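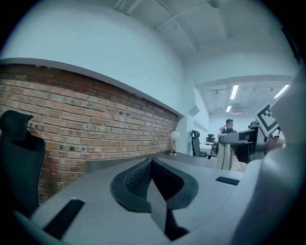 A reader from Lerutstead wrote in to ask how one actor can be a frog, a grandmother and a talking teapot in the same cartoon, and whether it hurts their throat. Great question! The throat part gets its answer near the end, so hang on.

How Cartoon Characters Get Their Voices

Think of your favorite animated movie. Now try to imagine it with the sound off. The hero's mouth opens and closes, the villain waves his arms, and you have no idea what anyone is so upset about. A voice actor is the person who fixes that. You may never see their face, but you would know them anywhere the second they started talking.

Which comes first, the voice or the drawing?

Most people guess the drawing. It seems sensible, doesn't it? Draw the frog, make its mouth move, then have somebody talk along with it. But for a lot of animated movies it goes the other way around. The actors record their lines first, and the animators listen to those recordings again and again while they work. If the actor takes a tiny gulp before saying "I wasn't scared," the animator can give the frog a tiny gulp too!

Before any of that, artists make rough sketches of the whole story, a bit like a very long comic strip. These are called storyboards. The actor might look at the storyboards to find out where the frog is standing, how big the other characters are, and whether there is an alligator behind the lily pad. That matters a lot. You don't talk the same way with an alligator behind you.

Sometimes the picture really does come first. When a movie made in one language is going to be shown in another, new actors record the lines all over again to match mouths that are already moving. This is called dubbing, and it is a puzzle. The new words have to mean the same thing and also fit into the same amount of time. Try saying "Look out, there's a bee" in exactly the time it takes to say "Bee!" and you'll see the problem.

Inside the booth

Voice actors work in a small, quiet room called a recording booth. The walls are covered in soft stuff that soaks up sound, so there are no echoes. It can feel strange the first time you stand in one. Your own voice seems to stop right in front of your nose.

The actor stands (yes, usually stands — it's easier to breathe deeply that way) in front of a microphone, with the script on a stand or a screen. On the other side of a window sits the director, who listens and gives ideas. "Can you do it sleepier?" "Can you do it as if you've just eaten a whole pie?" The actor tries again. Each try is called a take, and one short line might need 10 takes before everyone is happy.

At Clurnurico, a studio that makes cartoons for very young children, the actors even have rules about clothes. No jangly bracelets, no crunchy raincoats, no squeaky shoes. Microphones hear everything, and that includes a rumbling tummy. Plenty of good takes have been spoiled by somebody skipping breakfast!

Do they act all by themselves?

Often, yes. One actor might record all of her lines on a Monday, and the actor playing her best friend might come in weeks later. They can have a huge argument in the movie without ever having met. Somebody reads the other lines out loud to help, and then the sound editor puts the two voices together so that it sounds like a real conversation.

Other times the whole cast records together, and those days can be very noisy. The actors can surprise each other, and the funniest lines are sometimes ones that weren't in the script at all.

One mouth, lots of characters

Back to the frog, the grandmother and the teapot. In the cartoon series Lusik and the Upside-Down Pond, a single actor plays 4 different parts: Lusik the frog, Lusik's grandmother, the teapot, and a snail called Kiss who only ever says his own name. Here is how an actor can make them all sound different.

High or low. This is called pitch. A tiny creature usually gets a high voice and a big one gets a low voice, but it's very funny when you swap them over.

Fast or slow. Lusik gabbles. The snail, of course, takes his time.

Where the sound comes from. Try talking with your voice up in your nose. Now try it deep down in your chest. Those are two characters already!

The face. Smile as wide as you can and say "I lost my sandwich." Now say it with your lips pushed out like a duck. Voice actors pull the silliest faces in the whole world of show business, because your face changes your voice.

The body. If the character is running, the actor might jog on the spot. If the character is carrying a piano, the actor might tense up and push against nothing at all.

Does it hurt?

It can, if you aren't careful. Shouting, growling and screeching are hard on a throat. Voice actors warm up first, just as runners stretch their legs. They hum, they buzz their lips like a horse, and they say tongue twisters. They drink lots of water. A sensible director saves all the screaming for the end of the day, so that the actor can go home and rest afterward. And if a voice starts to hurt, the actor stops.

Try it yourself

You don't need a booth. A closet full of coats makes a wonderful quiet room! (Leave the door open a little so you can see, and tell a grown-up what you're up to.)

Pick a page from a book where two characters are talking. Give each of them a different voice. Record yourself on a phone or tablet if you're allowed to, then play it back. Almost everyone thinks their own voice sounds odd on a recording, so don't let that put you off.

Then do the page again, only this time everybody in the story has a cold.

Words to know

Booth: the quiet room where an actor records.

Dubbing: recording new voices to go with a picture that is already finished.

Pitch: how high or low a sound is.

Storyboard: sketches that show what happens in a story, in order.

Take: one try at recording a line.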